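周六，仿真组，下午一点半到晚上八点多

到的人：Yeison Chambi、Eirlys Howells、我。Ketill Dalsgaard 四点以后才来，Esben Ladefoged 远程看了一会儿日志。Ásdís Overgaard 老师中间来过一次，问了七月那场校内赛的报名表交了没有。没交，Eirlys 周一交。

接上次。上次停在 Skov 任务二（抓木块放进方框），策略在训练场景里能跑，换到 Florthorpe 那套房间模型里就乱动。上次结尾写的是“怀疑坐标系”，今天先查这个。

坐标系查完了，没问题。Yeison 把末端位姿打印出来，和手算的对了五个点，差别都在小数点后第四位。夹爪张开宽度也对了，指令值和关节读数一致。控制频率两边一样，都是 20 赫兹。所以可以把动作这一侧先放下，问题在图像这一侧。

两点多开始看腕部相机的画面。做法是把策略停掉，只让手臂走到起始位姿，夹爪全开，不放木块，存图。两套场景各存一组，并排放在屏幕上翻。以前我们只看第三视角的录像，腕部的画面是直接喂给网络的，很少有人打开看，这个习惯要改。

训练场景是去年那一届留下的，浅灰墙，灰桌子，地面是纯色。Florthorpe 那套墙是近乎黑的墨绿色，地板是木纹，台面是奶油色带浅木纹。两边亮度差得很多。画面里墙占的面积又大，网络看到的大半是它没见过的东西。

先做了最笨的试验：只换墙的颜色，其他全不动。把 Florthorpe 的墙改成浅灰，跑一轮，手臂不再往左甩了，能下到台面附近，但是夹的位置偏。再把墙改回去，只换台面，手臂又往左甩。这么看墙的影响比台面大。每种只跑了二十次，次数太少，先记个方向，晚上挂批量。

Eirlys 问能不能直接把图像裁掉上半部分，墙就没了。试了一下，起始位姿下是可以的，可是手臂一低头，墙本来就出了视野，这时再裁上半部分，裁掉的就是台面远端，木块有时放在那里。固定裁剪不行。按俯仰角动态裁剪理论上可以，Yeison 觉得太绕，真机上还得再标一遍。我同意他。这条划掉。

三点二十左右把相机的外参也看了。相机挂在手腕上，两根手指从画面下方两个角伸进来，这个和真机一致，真机上也是这样。视场角我们填的是 Nuvia 相机支架那一版的数，Yeison 说真机后来换过镜头，要向 Ketill 确认。

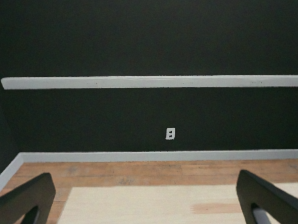

Ketill 来了以后确认了：镜头换过，但新镜头的视场角他当时量过，写在旧本子第二册最后几页。翻出来一看，和仿真里填的差三度多一点。改了。改完以后手指在画面里占的比例和真机截图更接近，以前仿真里手指偏粗。训练数据也是用旧数渲染的，所以这个改动意味着数据要重新出一遍。动作轨迹不用重录，回放一遍重新渲染就行。

顺便看了手指的遮挡。夹爪全开时，右边那根会挡住台面的一部分，木块如果放在靠右靠近手臂的地方，起始画面里可能只露一个角，甚至完全看不到。任务二的木块是随机放的，随机范围去年定的时候没有考虑这个。Ketill 的意见是不改范围，比赛规则里场地就是那么大，看不到就让手臂先转一下腕子。Yeison 想缩小范围，先保证基本情况能过。争了一阵，最后定：训练数据范围不缩，评测时把“起始可见”和“起始不可见”分开记分，免得两种失败混在一张表里看不出东西。

判断可见不可见用分割图，木块像素数低于阈值就算不可见。阈值先设 60 个像素，Eirlys 写的，代码在她的分支上，还没合并。她测的时候发现分割图里夹爪和手臂是同一个编号，暂时不影响，以后要算手指遮挡面积的话得拆开。

四点半，Ásdís 老师来。她看了两边对比以后问：墙上的插座、踢脚线这些，是故意放的还是模型自带的。是 Lurnum 那边共享的房间模型自带的，墙上的横条也是。她建议保留，理由是真的比赛场地背景也不会干净，到时候看台那边什么都有。另外她让我们别急着上很重的随机化，先弄清楚哪一项变了影响最大，报告里要写这个过程，评委会问。她还说去年那组就是把所有随机化一起打开，成绩上去了，答辩时被问到哪一项起作用，说不出来。

她走以后列了要单独试的项：
墙的颜色
台面纹理
地板纹理
主光方向和强度
相机视场角（已改，新旧各跑一遍作对照）
相机俯仰小扰动，正负两度
手指颜色

手指颜色是 Yeison 加的。真机手指打印过两次，第一次黑料，第二次深灰料，现在装的是深灰。仿真里是炭灰色，内侧面偏棕灰一点。他担心以后再换料。我觉得优先级低，放最后。

五点前后开始重新渲染。轨迹总共 1,103 条，回放时有一部分因为木块初始姿态没存全，放出来抓空了。脚本自动剔掉以后剩 993 条能用。少了一成，Yeison 不太高兴，去翻去年的存档，看能不能把缺的姿态补回来。他翻了四十分钟，结论是存档里那几天的文件只存了位置没存朝向，补不了。以后存数据的格式要改，朝向用四元数，顺序写清楚是 wxyz 还是 xyzw。去年就在这上面吃过一次亏，本子第一册有。

渲染中间碰到两个问题，记下来：

一是贴图。台面右半边有一块粉褐色的斑，左端毛毛糙糙的，开始以为是反光，把高光关掉还在。换光源方向也不动。Eirlys 去翻材质，还没找到是贴图本身带的还是别的什么投上去的。时间不够，先不处理，但要记着：木块里有一种是浅红色的，颜色接近，万一网络把这块斑当目标就麻烦了。试墙色的那几轮里，有一次手臂停在台面右侧不动，不敢说就是这个原因，录像存了。

二是边缘锯齿。渲染分辨率低，横条和插座的边都是一格一格的。抗锯齿开到四倍以后好看一些，但一条轨迹的渲染时间从十几秒变成将近一分钟。考虑到送进网络之前还要缩小一次，锯齿影响应该有限。Ketill 坚持说真机图像没有这种锯齿，网络对高频边缘敏感。折中办法：渲染保持低分辨率，缩小时改用面积插值，原来用的是最近邻。这个最近邻是谁写的查不到了，提交记录里只有一句“修一下”。改完以后对比了几张，边缘确实平顺了。

墙面上还有细细的噪点，绿的棕的都有，很淡。Eirlys 问是不是采样数不够。把采样数加倍，肉眼看差不多，就没再追。

六点多吃饭，Esben 在线上看了训练日志。他指出我们验证集的划分有问题：同一个木块位置，左右两次录的轨迹，一条进了训练，一条进了验证，验证损失自然好看。按位置重新划分。他顺手写了个小函数，我贴进 utils 里了，注释是丹麦语，回头请他改成英语，不然 Yeison 看不懂，我也看不懂。

重新划分以后用旧权重跑了一次验证，损失比原来高出一截，早该是这个数。上个月汇报里那张曲线图要重画，我来。汇报里的文字也要改，那句“验证集表现稳定”删掉。

七点二十，挂上批量评测。每一项改动跑 500 次，墙的颜色优先，接着视场角，再接着台面。机房那台机器同时只能开四个进程，多开显存就满，之前有一次多开把别组的任务挤掉了，被说过。预计周日中午前墙和视场角能出来，台面可能要到晚上。

挂之前做了一次短的检查，每项十次，确认日志字段齐全。结果发现失败原因那一列全是空的，因为判断超时的那一段先返回了，后面的原因没写进去。改了返回顺序，再跑，有了。现在失败原因分四种：超时、抓空、掉落、碰台面。碰台面的阈值沿用去年的，没动。

还有一件事，随机种子。Yeison 的脚本每次启动都从零开始，四个进程的木块位置是一模一样的，跑四份等于跑一份。幸好挂之前看了一眼。种子改成进程号乘一万加轮次。之前那些结果凡是多进程跑的都要打折扣看，具体哪几次我列在共享表第三页，共六次，其中包括上个月说“换了学习率以后提升明显”的那次。那个结论先收回。

全部日志合起来 3,691 行，我只看了前面一部分和所有带 warning 的。带 warning 的主要是关节接近限位，腕部第三关节，木块在最远端的时候。真机上这个姿态也会报。Ketill 说把起始位姿往前挪四厘米就能避开，但起始位姿一改，相机看到的画面也全变了，又要重新渲染。今天不动。先把现在这套跑完，有个基准，再谈挪不挪。

另外试墙色的时候有个现象没有解释：墙改成浅灰以后，手臂能下到台面附近，但夹的位置一直偏左，偏差挺稳定。如果是视场角的问题，偏差应该跟木块离画面中心多远有关，越靠边偏得越多。现在样本太少，看不出来。等视场角那一批出来，把偏差对木块横向位置画个散点，应该能看清。Eirlys 画。

下次要做的：
Eirlys：报名表；可见性判断合并进主分支；偏差散点图；继续查台面那块斑
Yeison：数据格式改版，写半页说明；把种子的问题在群里跟另一组也说一声，他们用的是同一个脚本
Ketill：量真机镜头的畸变，现在仿真里是零畸变；把深灰料剩多少也看一下
Esben：注释改英语
我：重画曲线；整理今天的对比图；跟 Lurnum 那边问房间模型还有没有别的版本，最好有一套墙是浅色的

机房门八点半锁，走的时候机器没关，屏幕关了，桌上贴了纸条写“评测中，勿关机”。真机那边急停按下去了，电源拔了，夹爪停在全开。

补一条，回去路上想到的：面积插值改了以后，真机那边的预处理也得跟着改，两边用的不是同一份代码。真机的在 deploy 目录下面，还是旧的。周一第一件事改这个。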